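Drimdale Board Cell
A simulated workcell for collecting demonstrations, from Draklow

Drimdale is a ready-made scene for teaching a robot arm to handle circuit boards. You drive the arm through the job yourself, and each run is saved as an example your learning system can train on. We built it because our own early tasks were all blocks and cups, and we wanted something fiddlier!

The board is a lovely thing to practice on. It has tall connectors and low chips close together, so a grip that looks fine from one side can be badly off from another.
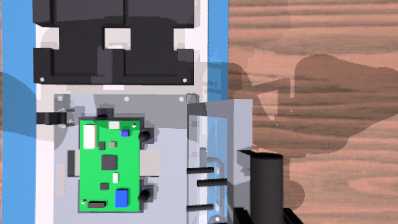

Every run stores the camera views, the joint positions and the gripper commands on one clock, 10 times a second. You can stop, throw away a bad attempt and start over in 2 seconds, and that matters a lot more than it sounds when you're on your fortieth try of the afternoon.

Lighting can be changed between runs. We like to leave the arm's shadows in – a model that has only seen evenly lit boards tends to get lost when a dark patch slides over the part it wants. 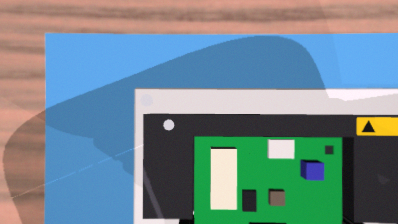
Green board in the black plate, with the yellow warning label at right.

The starter set, Prinisura, comes with the cell and holds 1,473 runs. Deepika Suvarna recorded the first 100 of them, and they're still the ones we point new users to. She moves slowly near the board and quickly everywhere else, and you can pick up a lot just by playing them back.
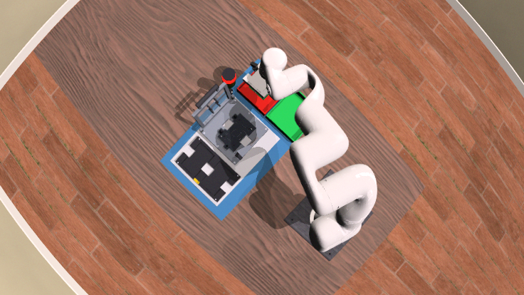

The whole layout loads from one file, arm included, and you can shift the fixtures or swap the trays without touching the recording setup. Runs export straight to Montoya, our training tool, or to plain folders if you have your own.

The next update is due in October and adds a second operator seat – we've been using it in-house and it's great fun.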